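Section 6. Handling Light Plastic Objects: Good Practice for Operators

Welcome back, and thank you for reading this far. Sections 1 through 5 got your Otodmont arm bolted down, powered up and talking to the Lemma control software. Now we come to the part most new operators have been looking forward to, where the arm finally gets to pick something up!

We've written this section around thin plastic cups and similar light items. They look like easy work, and in some ways they are, but a thin wall will give way long before a steel bracket or a wooden block would, and a light item can slide off across the table at the slightest nudge. The habits you pick up here will serve you well with almost everything else. Concetta Vitale, who trains new operators at our Sistgate site, has all of her groups finish this section before they go on to heavier parts, and we'd gently ask you to do the same.

6.1 Before you start

1. Read your site's own risk assessment for the cell. If it is stricter than this manual on any point, follow the risk assessment.

2. Walk once around the cell and check that all the emergency stop buttons are within reach and pulled out. Press one, confirm that the arm will not move, then reset it as described in Section 3.

3. Tie back long hair, take off lanyards and loose bracelets, and roll your sleeves up or button them down.

4. Wipe the work surface with a soft, dry cloth. Small specks and marks won't bother the arm, but crumbs and grit can scratch the objects and work their way into the finger joints.

5. Look over both finger faces. If you find a nick, a sticky patch or a lifted edge, clean or replace the finger before going any further (see Section 9 for part numbers, and please order your spares before you need them).

CAUTION: Never reach between the fingers while the arm is enabled, even if it has been standing still for a while. An arm that is waiting for a command looks exactly like an arm that is switched off.

6.2 Setting speed and force

1. In Lemma, open the Job menu and choose Light Objects.

2. Set the arm speed to 30 percent for your first runs. Once you have seen a full set of good picks you may raise it to 50 percent. Speeds above 70 percent are locked in this mode and need a supervisor's code.

3. Set the closing force to its lowest step. Raise it one step at a time, trying a pick at each, and stop at the first step that holds the object steadily.

4. Save the setting under the name of the object. "Cup" is fine if you only have one sort, but you'll thank yourself later for something fuller.

NOTE: Please don't copy a force setting from one object to another just because they look alike. Two cups from different suppliers can behave quite differently, and Gerardo Rinaldi in our service department still gets calls every January from sites that changed suppliers over the holidays and kept the old numbers.

6.3 Making the pick

1. Place the object inside the marked work area, then step back behind the line.

2. Call out "Arm moving" so that anyone nearby can hear you, even if you think you are alone.

3. Press and hold Enable, then select Approach. Keep your thumb on the button the whole way down.

4. Check the wrist camera view before you close the fingers. For a cup, aim for the stiffer part of the wall near the base, and keep the fingertips away from the rim, where the plastic bends most easily.

5. Select Close. Watch the wall of the cup as the fingers meet it. If it starts to buckle, let go of Enable and go back to 6.2, step 3.

6. Lift slowly, hold for a moment, and set the object down again. Repeat until you're comfortable with it, and take your time.

CAUTION: If an object drops or rolls out of the work area, leave it where it is. Disable the arm, wait for the status lamp to turn white, and only then pick it up by hand.

6.4 Keeping records

Write every change of speed or force in the cell log, with your initials. Lemma keeps its own record too, but it holds only the last 4000 events and a busy cell can fill that sooner than you'd expect. Sites that use the Simitex logging add-on should export the file at the end of each shift.

This section was last revised on 13th June. If your printed copy is older, please recycle it and ask your supervisor for a new one.

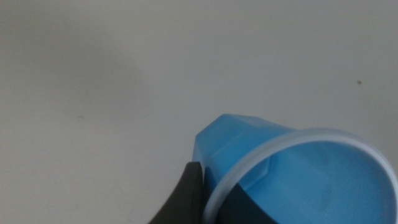 Figure 6-1. Wrist camera view: light blue plastic cup, gripper finger against the side near the base.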